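## 4 Einrichtung und Instandhaltung der Zelle

### 4.1 Ausgangslage

Die Zelle Clirkus wurde uns von Sustora mit dem Hinweis übergeben, sie sei nach einmaliger Kalibrierung »weitgehend wartungsfrei«. Dieser Abschnitt prüft die Behauptung an den eigenen Aufzeichnungen. Grundlage sind 776 protokollierte Durchläufe zwischen März und Juli, ausgewertet mit der Protokollsoftware Doucette. Als Durchlauf gilt jede Sequenz vom Freigabesignal bis zur Rückkehr beider Arme in die Ruhelage, unabhängig davon, ob das Teilziel erreicht wurde. Die im Vorbericht verwendete Zählweise, die nur abgeschlossene Greifvorgänge berücksichtigt, halten wir für irreführend. Sie lässt gerade die Fälle weg, in denen die Zelle Pflege braucht.

Werkstück ist ein gewöhnlicher Desktop-Rechner im Towergehäuse. Er liegt auf der Seite auf einem Tisch aus gerippten Aluminiumprofilen, das Seitenblech ist abgenommen, der Innenraum zeigt nach oben. Die Arme stehen auf demselben Tisch. Diese Anordnung ist bequem, weil Basis und Werkstück dieselbe Bezugsfläche haben, und sie ist zugleich die Quelle mehrerer Fehler, auf die Abschnitt 4.3 zurückkommt. Den Grundzustand mit Netzteil, Hauptplatine und offenem Prozessorsockel gibt Abbildung 4 wieder, mit dem Greifer über dem Netzteil und dem abgenommenen Metallwinkel neben der vorderen Gehäuseecke.

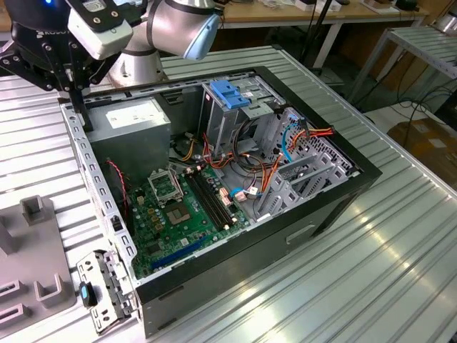 Für die Lage des Gehäuses gibt es keine harte Spannung. Die Vorgängeranlage Uswood arbeitete mit vier Anschlägen und einem Kniehebelspanner; beides wurde beim Umbau gestrichen, mit der Begründung, die Kamera am Handgelenk gleiche Lagefehler aus. Wir haben dafür in der Dokumentation keinen Nachweis gefunden. Es existiert eine Messreihe mit 11 Aufnahmen, sämtlich an demselben Gehäuse und ohne Kraftangriff. Daraus eine Toleranz für den laufenden Betrieb abzuleiten, erscheint uns gewagt. Ein Gehäuse, das der Greifer seitlich berührt, verschiebt sich auf den Profilen, und die Kamera sieht die Verschiebung erst beim nächsten Anfahren der Messposition.

### 4.2 Kalibrierung der Handkamera

Die Kalibrierung folgt der üblichen Auge-in-Hand-Prozedur: Zielplatte auflegen, Posen anfahren, Transformation schätzen, Restfehler ablesen. Die Betriebsanleitung verlangt sie nach jedem Werkzeugwechsel. Sie verlangt sie nicht nach einem Anstoß, obwohl der Kamerahalter außen am Greifer sitzt und damit als Erstes an eine Gehäusewand gerät, wenn der Arm tief in den Innenraum fährt. Wir haben die Prozedur deshalb zusätzlich nach jedem Schutzhalt ausgeführt. In mehreren Fällen lag der Restfehler danach über dem Freigabewert, ohne dass die Steuerung eine Warnung ausgegeben hatte.

Als Prüfpunkt dient seit April die obere Fläche des Netzteils. Sie ist eben, trägt ein helles Etikett mit ausreichendem Kontrast und lässt sich mit senkrecht gestellten Fingern erreichen. Der Greifer fährt knapp darüber (Abbildung 5), hält an, und der Abstand wird mit der Fühlerlehre kontrolliert. Das Verfahren ist grob. Es erfasst Fehler in der Höhe gut, Verdrehungen um die Hochachse schlecht und sagt über die rechte Gehäusehälfte mit Laufwerkskäfig und Kabeln fast nichts aus. Trotzdem hat es in unserer Auswertung mehr Abweichungen gefunden als die eingebaute Selbstdiagnose.

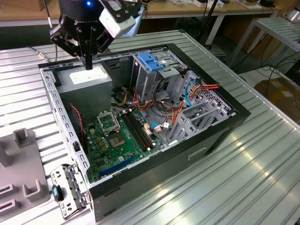

Die Selbstdiagnose selbst verdient eine Bemerkung. Sie vergleicht Gelenkwinkel mit Sollwinkeln und meldet »bereit«, sobald die Differenz unter der Schwelle liegt. Ob die Fingerspitzen dort sind, wo das Modell sie vermutet, prüft sie an keiner Stelle. Ein verbogener Finger oder ein gelockerter Kamerahalter bleibt unbemerkt. Die Leuchtanzeige am Greifer ist aus demselben Grund als Betriebsanzeige zu lesen; einen Schluss auf die Genauigkeit erlaubt sie nicht. In der Einweisung wurde das anders dargestellt.

Zum Prüfplan gehört inzwischen das Nachziehen der Schrauben an Kamerahalter und Fingern vor jeder Schicht. Eine Drehmomentvorgabe des Herstellers lag uns nicht vor. Wir ziehen handfest an und setzen einen Farbstrich über Schraubenkopf und Halter, damit ein Lösen bei der nächsten Kontrolle auffällt. Dass eine Zelle mit kalibrierter Bildverarbeitung auf einen Lackstift angewiesen ist, sollte in den Kostenrechnungen stehen. Dort fehlt es bislang.

### 4.3 Handhabung des Laufwerks

Der Umgang mit der 3,5-Zoll-Festplatte gilt in der Projektbeschreibung als gelöst. Das Laufwerk sitzt in einem blauen Kunststoffrahmen, und gegriffen wird der Rahmen, an einer oberen Ecke, mit zwei Fingern. Über dem offenen Gehäuse wird es dabei senkrecht geführt (Abbildung 6). Der Griffpunkt liegt weit vom Schwerpunkt entfernt. Jede Beschleunigung quer zur Fingerebene erzeugt ein Moment, gegen das nur die Reibung zwischen Metallfinger und Kunststoff wirkt. Ein Griff am Laufwerkskörper wäre mechanisch günstiger, scheitert aber an der Öffnungsweite und am Käfig.

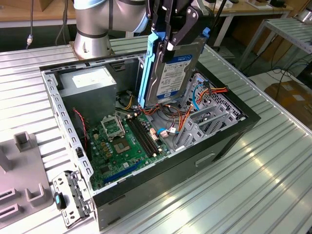

Von den 776 Durchläufen betrafen 259 das Laufwerk. Ihre Verteilung über die Zeit ist ungleichmäßig: Nach jedem Tausch der Fingerflächen häufen sich die erfolgreichen Griffe, danach nimmt die Quote ab. Der Vorbericht mittelt über den gesamten Zeitraum und erhält einen ansehnlichen Wert. Aussagekräftiger wäre die Quote kurz vor dem nächsten Tausch, denn mit dieser Quote arbeitet die Zelle, wenn man sie in Ruhe lässt. Sustora nennt für die Fingerflächen eine Standzeit von 2.000 Griffen. Wir konnten den Wert nicht bestätigen, und aus den übergebenen Unterlagen geht nicht hervor, an welchem Material er ermittelt wurde.

Hinzu kommen die Leitungen. Zwischen Käfig und Gehäusewand liegt ein Bündel farbiger Stromleitungen, dazu ein blaues Datenkabel, das neben dem Käfig im Bogen verläuft. Ihre Lage ändert sich mit jedem Eingriff. Die Bahnplanung kennt Gehäuse, Netzteil und Platine als starre Körper; Kabel kommen in ihrem Modell nicht vor. Verfängt sich eine Schlaufe am Rahmen, steigt die gemessene Kraft, und der Arm hält an. Das Protokoll verzeichnet »Kollision Werkstück«, denselben Eintrag wie bei einer Berührung der Gehäusewand. Aus den Protokollen allein lässt sich daher nicht bestimmen, wie oft ein Kabel die Ursache war. Aussagen hierzu in früheren Berichten beruhen nach unserer Einschätzung auf Erinnerung.

Für die Instandhaltung folgt daraus eine unscheinbare Regel. Vor der Freigabe werden die Leitungen von Hand aus dem Verfahrweg gelegt, ohne Kabelbinder, da diese den Ausgangszustand gegenüber realen Rückläufern weiter verfälschen würden. Ganz unverfälscht ist er freilich auch so nicht.

### 4.4 Zwei Arme, ein Tisch

Der zweite Arm wurde mit dem Argument beschafft, er könne das Werkstück halten oder Kabel beiseiteführen. Im untersuchten Zeitraum arbeitete überwiegend ein Arm, während der andere wartete. Beide teilen sich den Raum über dem Gehäuse, und die Verriegelung der Steuerung gibt ihn jeweils nur einem frei. Sie ist konservativ ausgelegt, was wir begrüßen. Von einer Halbierung der Taktzeit, wie sie der Antrag in Aussicht stellte, kann unter diesen Bedingungen allerdings keine Rede sein.

Kritischer ist die mechanische Kopplung. Fährt ein Arm mit voller Beschleunigung an, überträgt sich die Bewegung über die Tischprofile auf die Basis des anderen. Wir haben die Verfahrgeschwindigkeit für beide herabgesetzt und die Befestigungen der Basen in den wöchentlichen Prüfplan aufgenommen. Eine getrennte Unterkonstruktion wäre die bessere Lösung.

Auf der rechten Seite des Gehäuses, im Bereich der blauen Kunststoffteile und der Leitungen, muss der Greifer von oben zwischen Käfig und Gehäusefront hineinreichen. Das Armkabel läuft dabei in einer Schlaufe um den Greifer. Abbildung 7 gehört zu dieser Stellung, die wir als ungünstigste der gesamten Zelle einstufen: wenig Platz für die Finger, und die Leitung des Arms kommt den Leitungen des Rechners nahe.

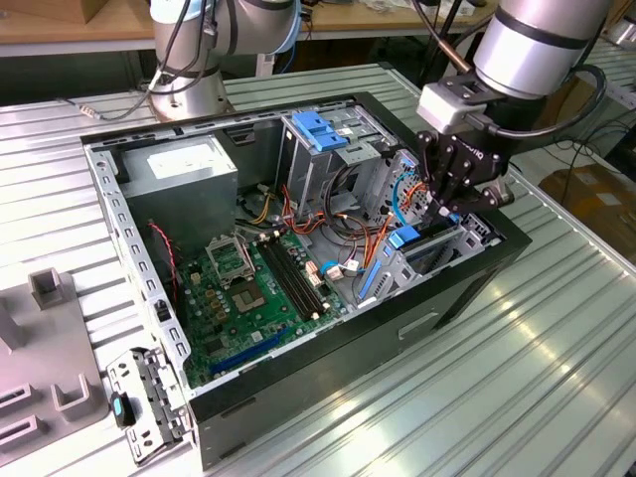
Die Schlaufenlänge des Armkabels ist ein Kompromiss, den die Anleitung dem Betreiber überlässt. Zu kurz gelegt, zieht das Kabel bei gedrehtem Handgelenk am Stecker; zu lang gelegt, hängt es in den Arbeitsraum. Wir haben die Länge an der ungünstigsten Stellung eingestellt und anschließend alle übrigen Stellungen mit verminderter Geschwindigkeit abgefahren. Nach jedem Greifertausch ist das zu wiederholen. Ein Kabelbruch trat im Zeitraum nicht auf, was bei der vorliegenden Laufzeit wenig besagt.

Die graue Kunststoffvorrichtung links neben dem Gehäuse ist in der Zellbeschreibung mit festen Koordinaten eingetragen. Sie wird beim Reinigen des Tisches verschoben, und es gibt keinen Anschlag, der sie zurückführt. Bis zur Nachrüstung von Passstiften vermessen wir ihre Lage bei Schichtbeginn neu. Der Aufwand ist in der Instandhaltungszeit enthalten, die Tabelle 3 ausweist; die Zeiten aus dem Vorbericht enthalten ihn nicht und sind mit unseren daher nicht vergleichbar.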